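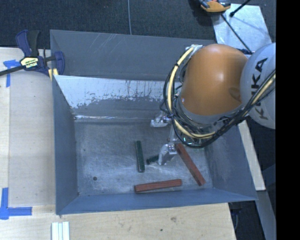 Dark green and reddish-brown blocks on the floor of a metal bin.

Hetport Scrapstore to open a second shop in Warnley

27 March 2024

For immediate release

I've been itching to send this one out since January and now I'm allowed to. Hetport Scrapstore is opening a second shop, in the old carpet showroom on Soston Road in Warnley, and the doors open at the start of the Easter holidays. We signed the lease last week (I may have done a small lap of the car park) and the shelving is going up as I type.

For anyone who hasn't come across us, we take the clean offcuts, overruns and leftovers that businesses would otherwise pay to throw away, and we sell them on very cheaply to schools, nurseries, artists, childminders and anyone who likes making things. Card tubes, fabric ends, foam, buttons, wood, tiles, plastic lids in every size going. If a factory has changed its packaging and has pallets of the old sort left over, we'd like a phone call, please!

I started the Hetport shop with a borrowed van and a unit that leaked over the till. It now has 1,400 members, and a good number of them drive over from the Warnley side, which is a fair old trek with two children and a boot full of cardboard. They've been asking for a shop nearer home for years. One childminder used to put a note in the suggestions box every single visit and it only ever said "Warnley".

So what will be there? The new place is bigger than Hetport and all on one floor, so prams and wheelchairs can get round properly. There's a fabric room at the back with decent daylight, a long cutting table you can use for nothing, and a loose parts corner near the front with blocks, reels, rings and bits that don't have a name but get built into something anyway. We'll have a making room too, with space for 6 tables, which schools and clubs can book for a morning or an afternoon.

Prices work the same way as in Hetport. You pick up a bag or a basket at the door, fill it, and pay for the size. Paint, glue and paper are priced separately on the shelf. Your existing membership card will work in both shops from day one and you don't need to do anything to it. New members can join at the till or by post, and the first 95 to sign up in Warnley will get a free bag to fill.

Getting the building ready has been a slog. The showroom had been empty a long while and the lights needed replacing from one end to the other. Yeo, the local flooring firm, gave us the flooring for the making room and then sent two fitters to lay it, for which I owe them a great many biscuits. We've also had a £500 gift from a member who has asked to stay anonymous, and that's gone straight into a proper sink. Anyone who has tried to wash 30 paintbrushes in a toilet basin will know how pleased I am.

We're still after a few things before we open. Clear tubs with lids would be a huge help, as would sturdy stools and a guillotine that cuts straight – ours has never managed it. If you run a business near Warnley and have regular clean waste, we can arrange collections, and we'll come and look at what you've got first.

Reporters and photographers are welcome to come and have a nose round before opening. Ring or email the Hetport shop and ask for me, and I'll put the kettle on.

Ye-seo Jin
Founder and manager, Hetport Scrapstore

ENDS

Notes to editors
Hetport Scrapstore is a not-for-profit shop. The Hetport branch stays open with its usual hours and staff.
Parking in Warnley is behind the building, through the side gate.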